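# Teaching Titar to set a table

I've been collecting demos for Titar all Saturday, and my shoulders know it! The idea is simple enough: I drive the arm through a small kitchen task, we save the run, and later the model learns from the whole pile. We're at 1,658 saved runs – a few of them even graceful.

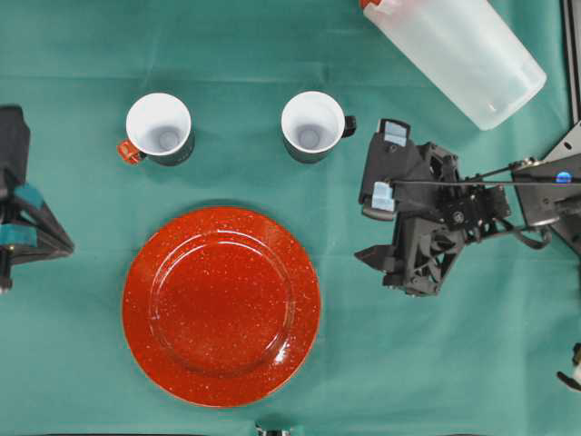

My rule is to move everything between runs, even if it's only by a hand's width. If I get lazy, the model learns one layout by heart and falls apart on the next. Huw Wogan and I swap every 20 runs so it sees two driving styles (he's smooth, I'm twitchy).

Enamel is the tricky stuff, by the way. Glare moves around as the arm moves, and I want plenty of that in the training set.

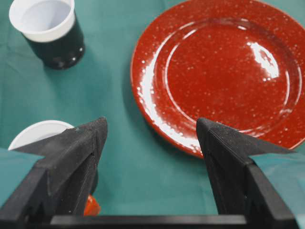 Elin Gough wrote in to ask whether we throw out the fumbled grasps, because her group kept theirs and got better recoveries. We keep them too, Elin, as long as the run ends well. I tag them so we can train with or without.

Pitcher runs are my favorites, though they take the most patience.

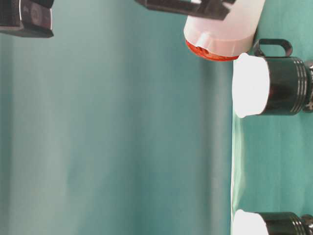
I tossed 18 runs this week for bad timestamps, which hurt. Next up is bowls, once Nia Bowen has finished the new task list.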